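国际商务环境 讲义
第六讲 出口管制、次级制裁与供应链中的包装环节

授课:Pankaj Saxena
助教:Bit-na Do
更新:01/11/2018

本讲接上一讲的关税与非关税壁垒。上一讲讨论的限制大多针对货物进入一国市场,本讲讨论的限制针对交易对手、付款路径和产品成分。阅读材料第二部分请在课前看完,课上不再复述。

一、几个概念

一级制裁:由实施国规定本国人员和企业不得与某国、某实体或某类货物发生交易。约束对象是本国管辖范围内的主体,包括本国公司设在海外的分支机构。子公司是否包括在内,各国规定不同,同一国家的不同制裁项目之间也可能不同。

次级制裁:实施国对第三国企业施加后果,例如限制其进入本国市场或使用本国金融系统。第三国企业在法律上未必受实施国管辖,但如果它在实施国有客户、有账户或者有融资需求,往往会选择遵守。

过度合规:企业或银行为避免风险,放弃了法律本来允许的交易。过度合规在统计上很难识别,因为没有发生的交易不会留下单据。考试中常有同学把过度合规写成次级制裁,请注意区分:前者是企业的行为,后者是政府的措施。

最低含量规则:产品中来自实施国的受管制成分超过一定比例时,即使在第三国制造,出口到目标国也需要许可。比例因目标国和产品类别而异,计算时以价值为基础,不以重量或件数为基础。

二、为什么要看包装和辅料

讨论制裁时,一般先想到石油、军品、高技术设备。消费品行业受到的影响比较分散,也比较少有人写。以瓶装饮料、罐头、香皂这类产品为例,主要原料可能全部产自本国,灌装线也早已建成,但玻璃瓶、瓶盖、标签纸、胶水、瓦楞纸箱要靠进口。这些东西单价低、采购频繁、供应商多为中小企业,任何一项断货都会使成品无法出厂。

辅料采购有几个特点,做案例分析时可以用到。

第一,规格绑定。瓶口与瓶盖的螺纹、标签与贴标机的宽度都要匹配。换一家供应商往往意味着重新打样、试机,严重时要改模具。

第二,议价能力弱。目标国买家的订单在供应商的总销售额中占比很小,供应商的法务部门稍有疑虑,最省事的办法就是停止供货,也不会专门去申请许可。

第三,库存困难。纸箱占地方,标签受潮后会卷边,软木塞存放过久会干缩。提高安全库存可以缓解断供,但不能无限度地提高。

第四,所有权变化。供应商本身没有问题,被一家受管辖的集团收购以后,原有合同可能要在过渡期内终止。这种情况买家几乎无法预见,合同中也很少有相应条款。

三、案例:Fluvomon 公司

Fluvomon 是一家生产草本利口酒的企业,所在国受到另一大国的贸易限制。酒基和草药全部在本国采购。玻璃瓶来自 Colitstead 的一家工厂,标签由 Skellthorpe 的印刷厂供应,两家都在第三国,与 Fluvomon 合作多年。

当年八月,Colitstead 的工厂通知 Fluvomon,其开户银行不再处理来自该国的汇款。工厂愿意继续供货,但要求改用其他付款方式。Fluvomon 的采购经理 Jae-hoon Yeon 提出了 2 个方案:一是通过贸易公司 Nepia 代为采购,由 Nepia 付款并转运;二是改用本国的瓶厂,放弃原来的瓶型。
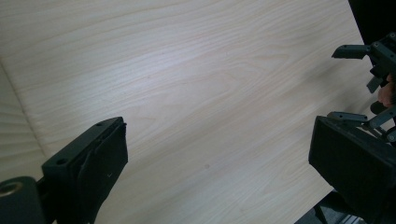

方案一的好处是产品外观不变,灌装线不用调整。Nepia 要求收取货值 10% 的服务费,并要求预付全部货款。运输时间比直运多出 15 天。财务部门担心的是,Nepia 自己的银行将来也可能提出同样的问题,到那时预付款能否退回没有保证。

方案二在现金流上更稳妥,但本国瓶厂做不出原来的肩部弧线,瓶身颜色也偏绿。销售部门负责人 Vilgot Dahlgren 反对换瓶,理由是出口市场的消费者认瓶型,经销商的货架陈列也按原瓶尺寸设计。他提交的意见书里没有给出销量下降的估算,这一点在董事会上受到了质疑。

公司最后把两个方案并用:出口产品继续用原瓶,经 Nepia 采购;内销产品改用本国瓶。这样做带来了新的管理问题。灌装车间要在两种瓶型之间切换,每次切换都要停机调整导轨和瓶夹,内销和出口的生产计划必须提前排好,临时加单变得困难。

标签一直没有出问题。Skellthorpe 的印刷厂规模小,在实施国没有业务,它的银行也是地方性银行。同样位于第三国,同样是与 Fluvomon 交易,两家供应商的处境差别很大,决定因素是它们各自与实施国金融系统的联系程度。这是本案例希望大家注意的地方。

四、付款路径

货物可以绕开实施国运输,付款却常常绕不开。只要以实施国货币计价,清算一般要经过该国境内的代理行。常见的应对办法有以下几类,各有代价。

改换计价货币。合同改用第三种货币,代价是汇率风险由一方或双方承担,远期合约的报价也可能不理想。

延期付款加保险。由买方所在国的出口信用机构或进口商的保险公司承保,代价是保费高,并且再保险公司往往不愿接受相关风险。

易货或抵账。以成品换辅料,手续繁琐,估价容易产生争议,税务处理也不清楚。大宗商品中比较常见,消费品中只见于长期合作的双方。

中间商代付。即案例中 Nepia 的做法。需要特别提醒,代付如果是为了隐瞒最终用户,在很多法域构成违法。案例中 Nepia 在单据上如实列明了最终收货人,讨论时请以此为前提。

五、阻断法规

一些国家和地区制定了阻断法规,禁止本地企业遵守外国的域外制裁,并允许受损企业索赔。理论上这会使第三国企业处在两套相互矛盾的义务之间。实践中企业很少公开宣布因外国制裁而停止供货,通常的说法是产能不足、产品线调整或商业考虑。举证因此十分困难。

Seung-woo Joo 在上学期的研讨课报告中整理过供应商来信中的措辞,发现“经内部评估”一类的说法使用最多。报告放在课程网页上,可以参考他的分类方法,但样本偏小,引用时请说明。

六、课堂讨论

1. Fluvomon 如果在签约时就考虑到付款中断的可能,合同里可以加入哪些条款?供应商会接受哪些?
2. Colitstead 工厂的银行停止处理汇款,属于一级制裁、次级制裁还是过度合规?还需要哪些信息才能判断?
3. 内销与出口采用不同瓶型,成本应当如何在两类产品之间分摊?

七、作业

每 2 人一组,选择一种非食品类消费品,列出其辅料清单,标明每项辅料的可能来源国和替代难度,并写一份短评,指出最容易断供的一项及理由。替代难度请从规格、交期、价格几个方面说明,不要只写“高”或“低”。已经在第四讲作业中写过瓦楞纸箱的同学请换一个题目。

作业交给 Bit-na Do,纸质版放在系办公室信箱,电子版同时上传。两个版本内容必须一致。

下一讲讨论原产地规则,请带上第三讲发的税则节选。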